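My cousin was detained abroad, how do we find out where he is being held?

Posted by Brayden McIntyre, 12 Jun 2020

Hi all, long-time reader, first time posting. My cousin drives trucks for a freight outfit called Plilteck, and he was stopped at a land crossing with two other drivers. We got one short call from him saying they were being asked about their papers, and since then his phone goes straight to voicemail. The company says it "is in touch with the authorities" and won't tell my aunt anything more than that. He's a US citizen, and so is one of the other drivers. The third man isn't.

I called the embassy number and left a message. My aunt wants to call the TV station in Jallivthorpe and get his face on the evening news. I'm worried that could make things worse. What should we be doing first, and can the embassy get him released?

Chantelle Mthembu

Brayden, I'm so sorry, I went through this with my brother-in-law in January and those first days are miserable. He was held 4 days over a permit stamp (a stamp!) and we spent most of that time calling the wrong people.

First thing, don't wait on that voicemail. Embassies and consulates have an after-hours line for citizens who have been arrested or detained, and it's a different number from the visa desk. Call it, say the words "a US citizen has been detained," and have his full legal name, date of birth and passport number in front of you, plus the name of the crossing and when you last heard from him. If you don't have the passport number, his employer should, since they would have needed it for the border paperwork. Ask Plilteck for it in an email so there's a record that you asked.

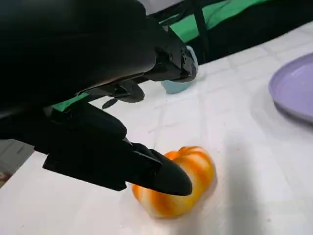
Start a call log tonight and keep it in one place. I used a plain spiral notebook and wrote down every call, who picked up, what they told me and what they said they'd do next. Keep it wherever you'll be making the calls, with something to drink at your elbow in a cup like that light-blue one, and don't get up until you've written the last call down. I know that sounds fussy! But by the second day I had talked to so many people that I was mixing up the consulate with the ministry press office, and the notebook saved me.

What the consulate can do: ask where he is, ask to visit him, give him a list of local lawyers, carry messages to family if he agrees, and keep an eye on how he's being treated. What they can't do is walk in and take him out. They can't act as his lawyer or pay his fines either. Also be ready for them to tell you very little at first, because of privacy rules he may have to sign a waiver before they can discuss his case with you. We got stuck on that one for a whole afternoon.

The non-citizen driver's family needs to go through his own country's consulate. If you have a number for them, get in touch. Two families comparing notes found out a lot more than one in our case.

On the TV question, I'd hold off until you've spoken to a consular officer and, if you can, a local lawyer. Sometimes attention helps a lot. Sometimes officials who were about to let somebody go quietly get their backs up. Ask the officer straight out what they think, and then it's your aunt's decision.
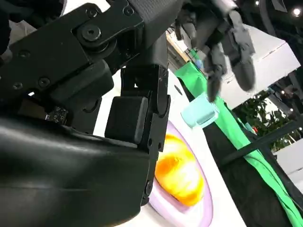
Can we send him money while he's being held?

Usually it can be arranged through the consulate, but get their instructions first and don't wire anything to a stranger who calls you. We had a man phone us asking for $1000 to "speed up the file" and he knew nothing that hadn't been on Facebook.

Good luck, and please come back and tell us how he is.

Taner Kaplan

agree with most of that. one thing, check if the freight company has insurance for drivers held at borders, some do and it covers a lawyer. my old boss at Okabe had it and none of us drivers knew till a guy got stuck for 2 nights. ask for the policy in writing

Kohei Sasaki

Just call your congressman. They have staff who handle this stuff, look for "casework" or "help with a federal agency" on the website. There's a privacy form to fill out there too. Don't know about the TV part.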